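Two Arms and a Window: An Afternoon at Gbeho

The elevator at Gbeho goes up only if you hold the button, so I arrived with a sore thumb. I had come for the open afternoon, which the website described as running "from 2 until the snacks are gone." This turned out to be a fairly exact schedule.

Gbeho is a shared workshop. Members pay 70 a month and get a key, a shelf and the right to complain about the state of the drill bits. In the first room there was a man making a harpsichord, or the parts of one, who did not look up. In the second there was a laser cutter with a waiting list taped to it. The list had been laminated, presumably on site.

I was there for the back room, where Dela Tsikata and a shifting crew of members have spent the better part of two winters building a two-armed robot they call Nosetti. I asked what the name meant. Dela said it was the only one all of them disliked equally.

The goal, as written on the signup sheet, is "packing." You give Nosetti a box and some things, and the things are supposed to end up in the box. I have moved apartments four times and would not claim to have mastered this myself, so I settled in on a stool with an open mind and a paper cup of coffee.

Most of the work that afternoon was on the grippers. The first set, Dela told me, had smooth fingers and a gentle touch, and dropped everything. The current ones have teeth. They look like something you would use to get a pipe out of a wall, and the project's way of testing them is to hand them soft things and see how they come out. Plush goes on the list ahead of sneakers, and sneakers ahead of anything anyone paid for.

There is a conveyor along one side of the table, a secondhand unit from a Tumach sorting line that came with a manual in which every second page was blank. It has two speeds, and the crew refers to them as "off" and "sorry." When I asked how it fit into the packing, I got three answers from two people.
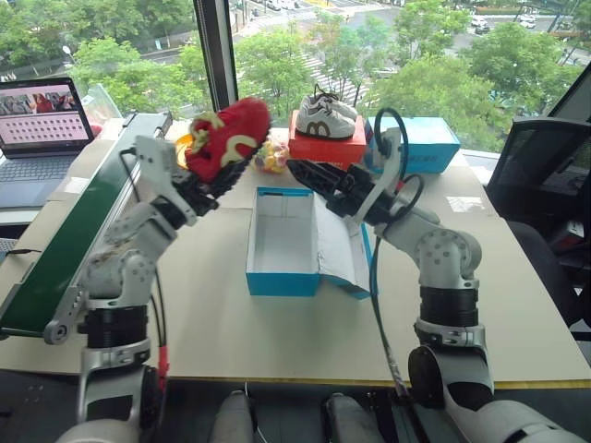 Ka-ming Fung thought the whole thing would go faster with one arm. Two arms means two sets of cables, two calibrations, and twice the chance of a wrist forgetting where it is, and for putting a toy in a shoebox one good arm ought to do. Dela had plainly heard this before and said that one arm could put a toy in a box, yes, but it could not hold the box still while doing it. There followed a discussion of tape. I gathered that tape had been tried.

What I liked best was the notebook. Every attempt goes in it by hand, with a number and a verdict, and the entry for attempt 418 reads, in full, "no." Farther back there are longer ones. "Picked up box instead of toy." "Picked up toy, would not let go of toy." "Good!! (wrong box)." The rule is that when they get 100 clean packs in a row they are allowed to add a third kind of object. The record stands at 8, set in December, and the page has a coffee ring on it that I was told is celebratory.

The arms themselves are from a kit by Ullden, bought used and rebuilt joint by joint. I was let loose on the controls for a few minutes. You hold a pair of handles and the arms follow you, a shade late, like a polite person copying your dance steps. I tried to pick up a candy. I closed the gripper beside the candy. I closed it beside the candy again, from a better angle. Dela wrote something in the notebook and I did not ask to see it.

Practical matters, for anyone tempted. The open afternoons are free and happen once a month. Street parking is a fantasy. Wear shoes you don't mind getting sawdust in, as you have to pass the harpsichord to get anywhere. If you want to try the handles, put your name down at the door early, and take off your bracelet - they keep a dish for them.

The snacks were gone by ten past four. I walked down.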